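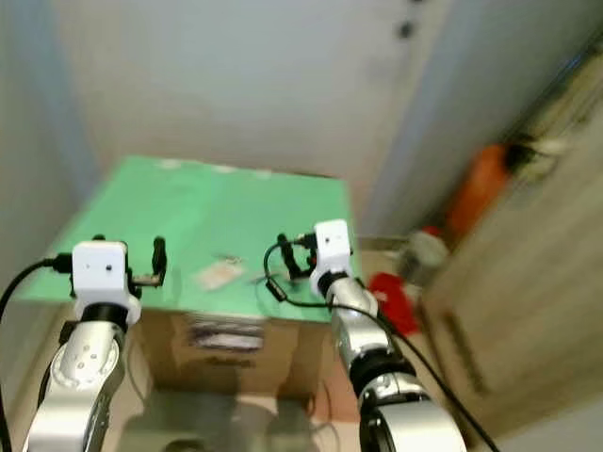 Both arms over the green top, beige packet or card lying between the grippers.

Rirnorano two-arm kit, month to month plan – worth it?
Posted in: Kits, Rentals and Services

ferhat_u
Ok so people keep asking in the other thread, putting it all here. This is the Rirnorano kit, the two-arm one, on the monthly plan through Trunddale. 208 a month, you get arms, grippers, wrist cameras and the teleop software. Support by chat. No onsite visit unless you pay extra.

Had it six weeks. Been doing small household stuff, pick and place on a low table, then hanging things on hooks. Quick version:

Arms good. Smoother than the old Hillen set I had by a lot.
Cables annoying. They loop out at the wrist and you have to watch them on every single move near the table.
Software fine when it connects. First connect in the morning takes forever, second one is instant. No idea why.
Docs bad. Half the pages still talk about the previous gripper.

Ask whatever, will answer when I can, at work till 4.

lowtorque
208 for a kit with no visit? Trunddale quoted me less in January. Did they bump it or are you on some bigger plan

ferhat_u
Bumped it I think. I got the price that was on the page. Only option with both wrist cams included.

pinemill
What about thin flat stuff. Cards, packets, that kind of thing. My current gripper just pushes them around the table untill they fall off the other side.

ferhat_u
Flat stuff is hard with this too, not gonna lie. If it lays dead flat I slide it to the edge of the top and pinch it there with the other arm waiting. Works more often than not. If you need flat items all day I would look at suction instead, this kit doesn't come with any.

gantry_gus
Disagree on the suction thing. Suction on a crinkly packet is misery. Fingers plus patience every time.

ferhat_u
Fair. I only tried suction once and it was a cheap one.

pinemill
And the fingers themselves? Saw someone complain the stock ones are slick.

ferhat_u
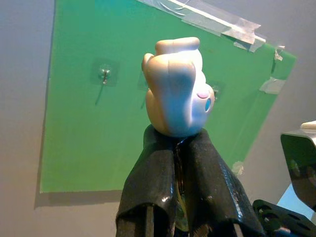 Finger covering is the part of this kit I'd change first. Stock finger set is bare and too slick for glossy plastic, so you end up covering them, and the replacement set is 59 which is silly for what it is. Mine are covered in black now and it helps a ton with smooth rounded shapes like the white toy there, held upside down by the head. But look at the right finger, all wrinkled with scuff streaks, and the left one folds over right where it meets the toy. Folds are bad, they eat up your opening and every grip ends up a hair different. If you train anything on it that matters. Redo it flat and tight, don't do what I did at midnight.

lowtorque
so the selling point is a gripper you have to fix yourself. cool

ferhat_u
I mean. Every gripper I've had needed something. The Hillen needed new fingers AND a new cable.

mbarro
I run the same kit over in Ham, two of them. Want to push back a bit on the finger complaint. We left ours stock and it's fine for us, but we do cloth and cardboard, nothing shiny. Depends what you pick up. I'd put the 59 toward a spare cable before I'd buy fingers.

Also on the slow first connect – set a fixed address for the controller. Fixed it for us in 20 minutes, most of that was finding the password to the router.

ferhat_u
Oh that's useful, will try tonight. That should be in the docs.

gantry_gus
Nothing is in the docs.

pinemill
You said hooks. Hanging things up with two arms, on a wall? How's the reach, does it run out before you get there? Asking as my setup would be half table half wall and I can't move the base every time.

ferhat_u

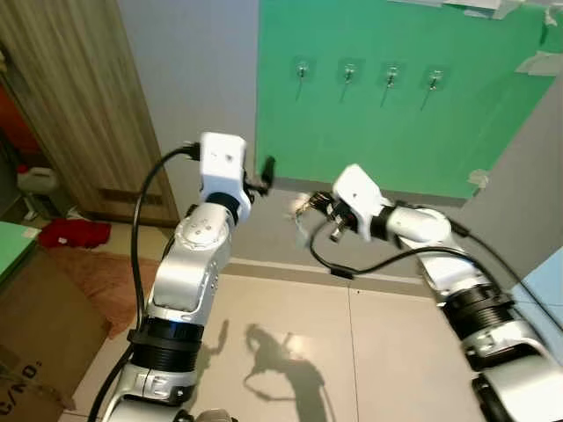

Can you switch between a table task and a wall task without recalibrating the arms?
You don't need to recalibrate if the base stays put, only save a separate start pose for each task and load it before you begin.

That's copied from what support told me, and it matches what I see. Reach is OK as long as you park square to the wall. Come in at an angle and one elbow gets greedy and the other arm has nothing left. If you do roll the base, run the short calibration again, it's quick.

Only thing support didnt mention, the start poses don't carry over when the software updates. Lost mine once. Write the numbers down somewhere.

lowtorque
see this is what I mean. 208 a month and it forgets your poses

mbarro
Export them, there's a button under the profile menu. Ours survived both updates.

ferhat_u
There's a button?? ok. Clearly I need to look at that menu.

gantry_gus
My two cents, had a Rirnorano for a short while and sent it back. Arms were great, agree there. Sent it back over the plan, I wanted to buy outright and Trunddale kept steering me back to monthly. If you only need it for one project the monthly is good. If you plan on keeping it past a year do the math first.

pinemill
Did they give you trouble on the return?

gantry_gus
None. They emailed a label, I boxed it up, done. Keep the foam, they do ask for it.

pinemill
Last one and then I'll quit bugging you. Small metal stuff, keys and so on. Does it manage, or should I not bother

ferhat_u
Manages keys if there's a ring or a tag to grab. A single key laying flat, same story as the packet. I keep them on the low table with the light colored top so I can see them in the head cam, on a dark top I was guessing.

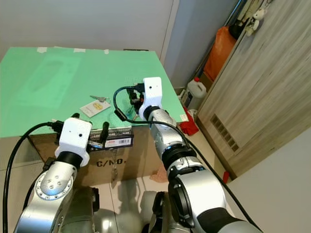
Table setup with the keys out, right gripper over the green top.

pinemill
Thanks, that's what I needed. Gonna ask Trunddale for one month and see.

lowtorque
still too much money. but fine, post how it goes

mbarro
Pinemill ask them for the spare cable up front, they threw in one for us when we asked before signing. After, they charge.

ferhat_u
Update, did the fixed address thing. First connect this morning took a few seconds. Thanks mbarro. Still redoing the fingers this weekend, will put up how the new wrap holds.

– Ferhat Uysal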